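Stories > Short reads > The Drisau Bus
2 min read

I missed the last bus to Drisau in May, and I've never been so glad of anything (not that I said so at the time, I said something much ruder). So there I was in Cedton at ten past eleven at night, with one shoe rubbing and a cake on my knee for an aunt turning 70. Do you wait, or do you walk?
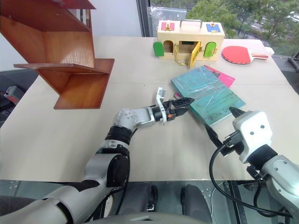
Walk, said a voice from the far end of the shelter, it's only 5 miles and the rain's going over. So I walked! The voice came too, a few steps behind, humming, and it knew every gate and every dog on the road. By Vander Bridge we'd eaten the icing.

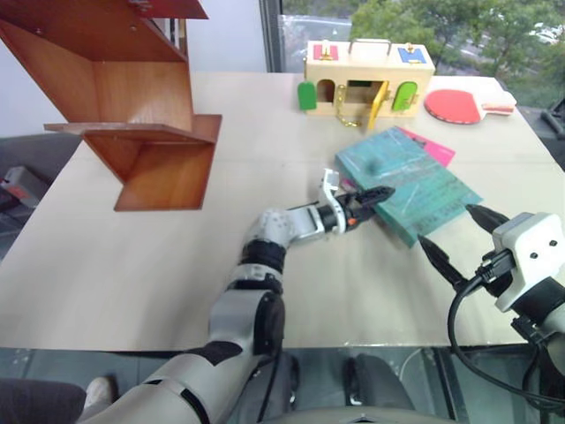

A table, a book and a little box of doors.

My aunt opened up in her dressing gown and looked straight past me into the lane. "Oh, you've brought him back," she said, and went to put the kettle on for three.

Contact us | © Tripathi Short Fiction | Back to top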